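Cómo grabar buenos ejemplos de manipulación con bolsas (y no volverse loco por el camino)

Cuando Kanako Kudo me pidió que pusiera por escrito nuestra forma de grabar demostraciones, le dije que cabía en media página. Me equivoqué, como se ve, pero espero que a quien empiece ahora con su primer brazo le ahorre unas cuantas tardes de las que nosotros perdimos con el proyecto Weltetti.

Doy por supuesto que ya tenéis el brazo calibrado, la cámara de muñeca bien sujeta y un programa que guarde a la vez la imagen, las articulaciones y la apertura de la pinza. Lo que sigue trata de lo otro: qué poner en el suelo, cómo mover la mano y qué episodios guardar.

Empezamos con bloques de colores, como todo el mundo, y el modelo aprendió los bloques de maravilla. Con las bolsas de plástico la historia cambió por completo. Una bolsa no tiene dos veces la misma forma, brilla por donde quiere y, si está extendida sobre un borde redondo, la cámara ve a la vez el plástico, el reflejo y la sombra de los propios dedos. Por eso ahora las metemos desde la primera sesión. 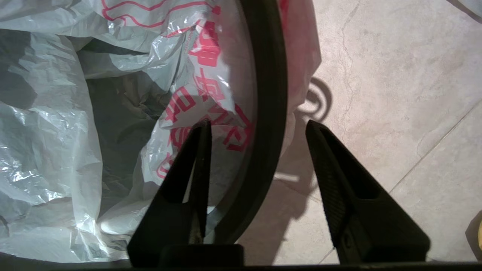

Corkham, octubre

Paso 1. Escribid la tarea en una sola frase

Antes de encender nada, escribid qué tiene que hacer el robot y cuándo se considera hecho. «Coger la bolsa» no basta. ¿Por el asa, por un pliegue, por el borde? ¿Hay que levantarla o solo separarla del recipiente? Nosotros usamos «pellizcar un pliegue y levantar la bolsa hasta que deje de tocar el suelo», y esa frase va pegada en la pared, a la vista de quien lleva los mandos. Parece una tontería hasta que dos personas graban la misma mañana con dos ideas distintas de lo que es terminar.

Paso 2. Preparad el suelo con cierto desorden

Trabajamos directamente sobre las baldosas, con recipientes, plásticos y algún objeto más que no interviene en la tarea. Cambiad la colocación entre un episodio y el siguiente, aunque dé pereza - y a partir de la segunda hora da muchísima pereza, os lo aseguro. Girad la bolsa, arrugadla de otra manera, acercadla a un objeto que estorbe un poco.

Guardad también arranques con la pinza abierta y a cierta distancia de lo que hay que coger. Si todos los episodios comienzan con los dedos encima del objetivo, el modelo no aprende a buscarlo, y luego, en cuanto lo soltáis en otra posición, se queda dudando en el aire. Los fondos difíciles, como el papel de aluminio o las sombras largas de los cables, repartidlos por todas las sesiones y no los juntéis en una.
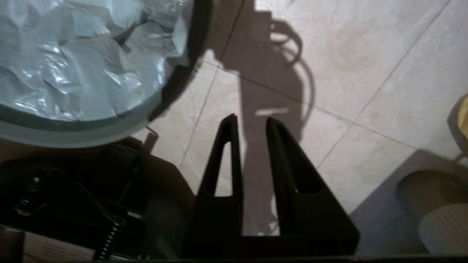 ¿Cuántas demostraciones hacen falta para empezar a entrenar?

Para una sola tarea con bolsas, nosotros hicimos la primera prueba con 211 y ya se veía si íbamos por buen camino; para un comportamiento en el que pudiéramos confiar un poco necesitamos más de 1.000. Yo entrenaría pronto, miraría dónde falla el modelo y grabaría a propósito esos casos antes de seguir acumulando.

Paso 3. Moved la mano despacio, pero sin pararos

Quien teleopera por primera vez suele avanzar a tirones: se acerca, se detiene, piensa, corrige, vuelve a detenerse. Todas esas pausas quedan grabadas y el modelo las imita con una fidelidad que da hasta ternura. Domenica Steiner, que es la que mejor pulso tiene del grupo, hace siempre una pasada de ensayo sin grabar y decide de antemano por dónde va a entrar. Copiadla, que funciona.

Para el plástico fino, acercad los dedos a un pliegue que sobresalga y cerrad la pinza antes de empezar a subir. Si cerráis y subís a la vez, el plástico se escurre con mucha facilidad.

Paso 4. No borréis todos los fallos

Si la pinza cierra en vacío y lo corregís con calma, guardad el episodio y marcadlo como «recuperación». Son ejemplos valiosísimos, porque el robot también va a fallar y conviene que haya visto cómo se sale del apuro. Sí se descartan estos:

- los episodios en los que aparece una mano humana a media tarea
- los que tienen saltos en la imagen o en los datos de las articulaciones
- los que terminan sin que se cumpla la frase del paso 1
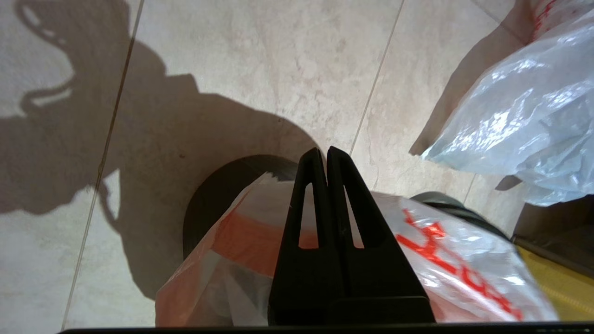 Paso 5. Revisad el mismo día

No dejéis la revisión para el miércoles siguiente, que ya no os acordaréis de nada. Al cerrar la sesión vemos cada episodio a velocidad doble, solo con la cámara de muñeca, y anotamos tres cosas: si se distingue lo que se intenta coger, si los dedos lo tapan demasiado tiempo y si el final está claro. En las tareas con varias bolsas a la vista añadimos cuál era la elegida, para que la etiqueta no dependa de la memoria de quien grabó.

Guardad los datos originales sin recortar y haced los cortes sobre una copia. Nosotros usamos una carpeta por sesión, con la frase de la tarea en un archivo de texto y el nombre de quien operaba. Con 6 sesiones se puede llevar a mano; cuando os acerquéis a los 2.000 episodios agradeceréis tener una hoja de cálculo en condiciones y haberla empezado el primer día.

Si grabáis algo parecido y os atascáis con los reflejos, escribidnos y mandad un par de episodios sin recortar, con la frase de la tarea incluida. Kanako suele contestar por las tardes.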